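The Bedroom Table and What Ends Up on It

Drinking vessels migrate. A household that owns 16 of them will usually find fewer than half in the kitchen cupboard at any given time, and the missing ones gather wherever somebody sits or sleeps. In the Trorneswood flats, where the bedrooms are large enough to take a proper table, that table is the usual collection point.

The problem is partly one of shape. Tumblers stack or stand in rows, bottles need height, and tall cylindrical cups roll if they are put down on their side. A single shelf handles one of these well and the others badly. Villanueva sells a divided tray with six compartments, which suits cups of ordinary width but will not take a bottle upright without blocking its neighbour.
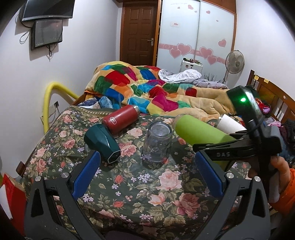 Sorting works best when it is done by shape before anything is carried away. Round-bodied pieces go first, as they are the ones that move when the cloth is pulled. On a table like this one, the red bottle and the lime-green cylinder are both lying down and would be picked up before the clear tumbler, which is upside down on its base-up side and will stay where it is. The teal cup has flat facets and is less inclined to travel. A dark floral cloth complicates matters slightly: roses show straight through clear glass, and a tumbler is easily missed in poor light. Plain cloths are better for a table in daily use.

Glass should be carried separately from metal. Two tumblers in one hand will chip at the rim sooner or later, and a bottle knocked against them does it faster.

Storage upside down keeps dust out, but a rim resting on fabric picks up lint. A ribbed silicone mat solves this. The Vadach mat is 17 cm wide and holds a short row; the Senis version is longer and can be cut with scissors.

Cloths need washing more often than most people allow. Sugary drinks leave a ring that sets within a day or so, and on a printed cotton the ring may go unnoticed until the fabric stiffens. Soak in cool water first, then wash as normal. Iron on the reverse.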